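News > Kids' Page > How Things Work > Police and Courts

What Happens When Someone Reports a Stolen Bike?

By Teodoro Becerra

Last year, people in the city of Goicoechea Falls told the police about 151 stolen bikes. Some were taken from school racks. Some were taken from porches and garages. A few were left on the grass for two minutes outside a store.

Taking something that belongs to another person is called theft. Theft is a crime, which means it is against the law. When a crime is reported, a set of steps begins. Most of them are slow and happen at a desk, so you don't see them much on TV.

Step one: the report

The first thing the owner does is call the police. If the thief is gone and no one is hurt, this is not an emergency, and the owner should not dial 911. Police departments have a second phone number for things like this. Many also have a form on their website.

The person who answers will ask questions. Where was the bike? When did you last see it? Was it locked? What color is it, and does it have any scratches, stickers or odd parts?

They will also ask for the serial number. This is a string of numbers and letters stamped into the metal of the bike, usually underneath, near the pedals. Two bikes can be the same make and the same color, but they should not have the same serial number. If you have a bike, turn it upside down and look for it. Write it down and keep it somewhere that isn't on the bike.

When the questions are finished, the report gets its own number, called a case number. Anyone who calls later with news about the bike can use that number so that everybody is talking about the same case.

Step two: looking for evidence

Evidence is anything that helps show what happened. A cut lock is evidence. So is a shoe print in mud, or a recording from a store's security camera.

A witness is a person who saw or heard something. Police officers may knock on doors near the place where the bike was taken and ask people what they noticed. They try to do this soon, because people forget small things quickly. A witness might remember that a person wore a green jacket on the first day and not be sure about it a week later. 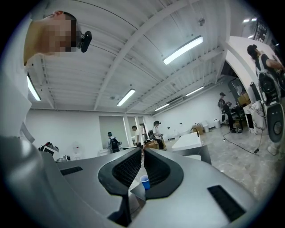
Officers write down what each witness says. They do not tell one witness what another one said. If they did, the second witness might start to mix the two stories together without meaning to.

Security cameras can help, but many of them record over old video after a few days. That is another reason to report a theft early. Police have to ask the owner of the camera for a copy. If the owner says no, officers may need to go to a judge and ask for a paper called a warrant. The warrant says what they are allowed to look for or take.

Step three: checking lists

The serial number goes onto a list of stolen property. Police in other towns can check it too. If an officer finds a bike in a ditch 91 miles away, she can look up the number and learn that it was reported stolen.

Stores that buy used things often have to keep lists of their own. In Goicoechea Falls, the secondhand shop Brolletine writes down the serial number of every bike it buys and the name of the person who sold it. The police can ask to see that list.

Some towns let you register your bike before anything happens to it. Registering means putting your name and the serial number on file. The program in Goicoechea Falls is called Fovuvo. It is free, and you get a sticker to put on your bike. It had 3,319 bikes on file as of 27/08/2025. An adult has to sign the form if you are under 18.

What is a suspect?

A suspect is someone the police think may have committed the crime. The word does not mean the person did it. In news stories you may see the words "police said" or "is accused of." Reporters use these words to show where the information came from, and that a court has not decided yet.

If the police have enough evidence, they can arrest the suspect. In the United States, a person who is arrested has rights. One is the right to stay silent. Another is the right to have a lawyer. Before officers question someone who is under arrest, they must tell that person about these rights.

A lawyer called a prosecutor then looks at the evidence and decides whether to charge the suspect. To charge someone is to accuse that person of a crime in court. Sometimes the prosecutor decides there is not enough evidence, and the case stops there.

In court, the prosecutor has to prove what happened. The suspect does not have to prove anything. A judge or a jury listens to both sides. A jury is a group of ordinary adults who are picked to hear a case. If the person is found guilty of taking a bike, the judge may order a fine, hours of work for the community, or time in jail. The person may also have to pay the owner back.

Kids who are accused of a crime usually go to a different court, called juvenile court. The rules there are meant for young people, and the hearings are often closed to the public.

Does the owner get the bike back?

Sometimes. Many stolen bikes are never found. Others are found, but the police cannot tell whose they are. In March, officers in Goicoechea Falls cleared out a storage unit on Urnex Street and found bikes with no registration stickers. Two of them went back to their owners, who had saved the serial numbers.

A bike that is found may be kept for a while as evidence. The owner has to wait until the case is over or until the prosecutor says it can be released. After that, the owner goes to the property room at the police station with the case number and something that shows the bike is theirs, such as a receipt or a photo.

If you see your stolen bike

You might spot it at a park, or for sale online. Do not try to take it back yourself, and do not go to meet the seller. Tell an adult you trust. Write down where you saw it and what time it was. The adult can call the police and give them the case number.

Words to know

Case number: the number given to a police report.
Charge: to accuse someone of a crime in court.
Evidence: anything that helps show what happened.
Prosecutor: the lawyer who brings a case against a person accused of a crime.
Suspect: a person the police think may have committed a crime.
Warrant: a paper from a judge that lets police search for or take certain things.
Witness: a person who saw or heard something about a crime.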